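Harkulham Repair Bench
December 25, 2020

Quiet day, so a few posts on sorting trays, as people keep asking what we use for small boards.

1/ Yellow plastic trays with a raised rim. Bought in July from Lillari, the 40 cm ones. The 24 cm size is too short for us and went back in the box.

2/ They go straight on the white worktable, long sides touching. Leave a gap and screws get down it.

3/ Boards lie flat in the yellow trays, one layer only. Stacking scratches the parts on top. We did that for 16 boards once and had to check every one.

4/ The middle tray is stainless steel. It came from a kitchen supplier, Toma, and cost less than the proper workshop version.

5/ White paper goes in the bottom of the steel one. Small parts show up on it and it stops the boards sliding. Change it when it gets marked — a roll lasts us months.

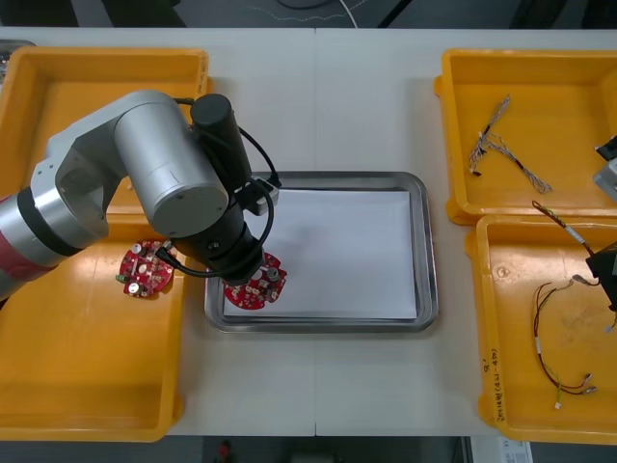 6/ Round boards are more of a nuisance than square ones. They have no corner to pick up by, so hold them by the edge and keep your fingers off the components.

7/ Wipe the yellow trays with a damp cloth and dry them before anything goes back in. Furkex spray left ours sticky.

8/ Lids next. We have 22 and none of them fit.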